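Search this site Enter your keywords Go

4. What people say they do with their clothes, and what they do

I came to this part of the study thinking it would be the easy bit. We had the diaries, we had the wardrobe counts, and all I had to do was line them up. It took me most of April, and I still owe Ottilie Zwahlen a dinner for the evenings she gave to it with me.

The short version goes like this. We asked each household in Cesbridge to keep a clothing diary, and between them they wrote down 1491 separate garment moves – out of the closet, into the wash, back on the rail, over the back of a chair, wherever. I'd told everyone to write in whatever words came naturally, so the coding was a headache. One man used "resting" for any shirt he'd worn once and meant to wear again. I liked that so much that I kept it as a category, and it ended up being one of the biggest ones we have.

Resting clothes are the ones that cause trouble at home. They're too clean for the hamper and (people feel this strongly!) too worn to go back in with the fresh stuff. Mohandas Gowda found the same thing when he interviewed families on the Reddy estate, though he calls it the middle pile, and his families were mostly larger than mine. Ours had 14 different places for it. The chair won by a mile, then the end of the bed, then the banister. An open rail came in well behind, even in homes that owned one, and those were the homes I got curious about.
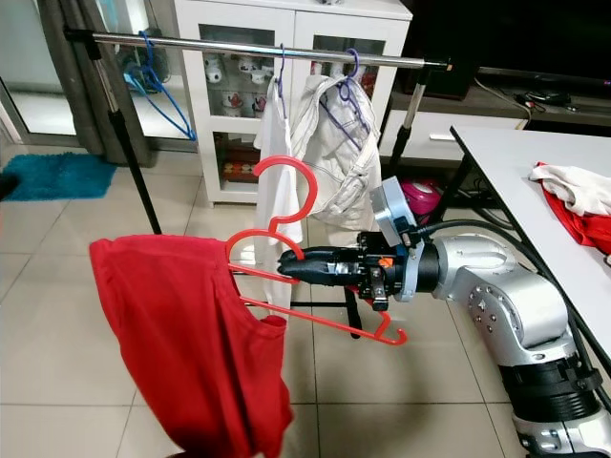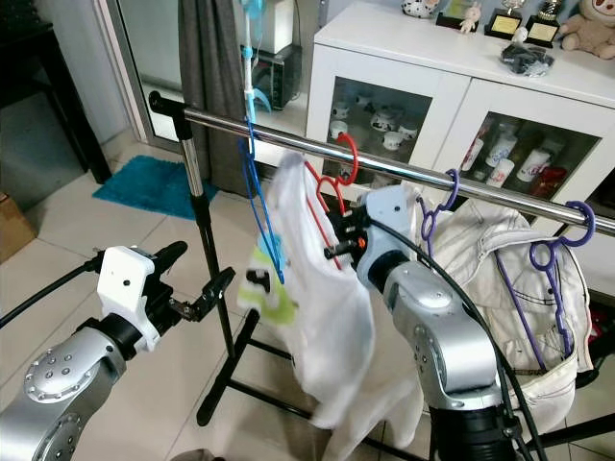
Figure 2. A red plastic hanger, held near its hook.

So why does a rail lose out to a chair? My first guess was space, and my first guess was wrong. The households with the roomiest bedrooms used the chair just as happily as the ones squeezed in under the eaves in Vodell. What came up over and over in the diaries was the hanger itself. You have to find one, you have to get the shoulders on straight, and then you have to do up a button or the whole thing slides off. "I'm tired and it's a sweater," one woman wrote at 11 at night, and I don't think I can improve on that as a finding.

The two households that did use their rails every day had something in common, and it's almost silly. They kept a few bare hangers at one end, all facing the same way, and never let them drift back in among the full ones. I tried it at home and it's stuck so far, but I'm one person with a lot of cardigans, so I'm leaving myself out of the data.

Ottilie thinks I'm making too much of this and that the real split is between people who iron and people who don't. She may be right. We'll come back to ironing in section 5, where the Wusus diaries give us a bit more to go on.

Filed under: Home Life, Laundry & Clothing, Working Papers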